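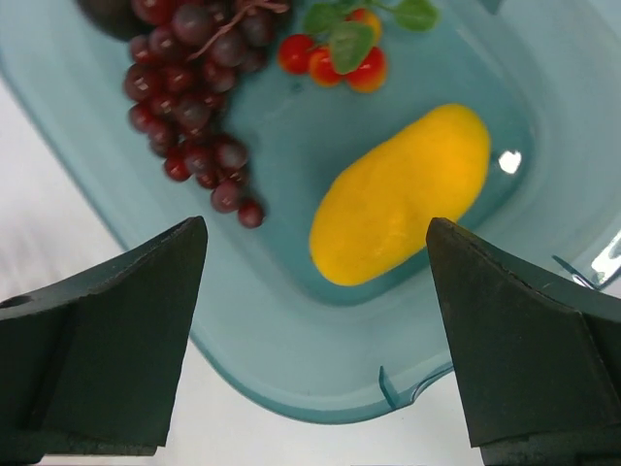 Wrist view, play fruit in the blue bowl

To: bench-practice list
Date: 22 August 2025
Subject: Re: Draft 2, props and containers

Flidden wrote:
> Section 2 says "inspect containers before each session." Inspect for what?
> At Pretorius we never throw a bowl out until it leaks, and ours don't hold water.

Great question, and I'm so glad somebody read that far! I'd like it to say: look along the whole rim and log any notch or crack with the session number. Look at the bowl above, just left of the right finger – there's a thin dark line in the rim. I'd keep using it, but I'd want it in the log.

Same goes for finger pads. We went through 31 sessions from April and only 27 had a pad note. Scuffs count!

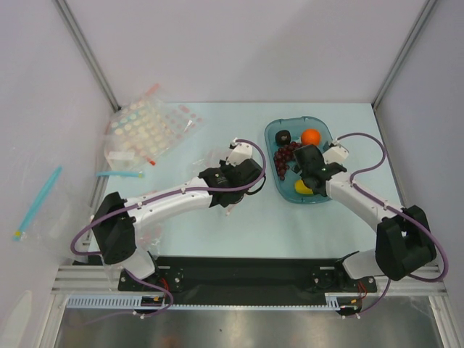
Both arms at the table, grapes and orange in the tray

Second thing, for the Eden folks: can we add a line on bags and small items left on the table? I'd vote for "clear it or list it." Vimon already does this and I love their sheet – it fits on one page.

Comments welcome, even grumpy ones.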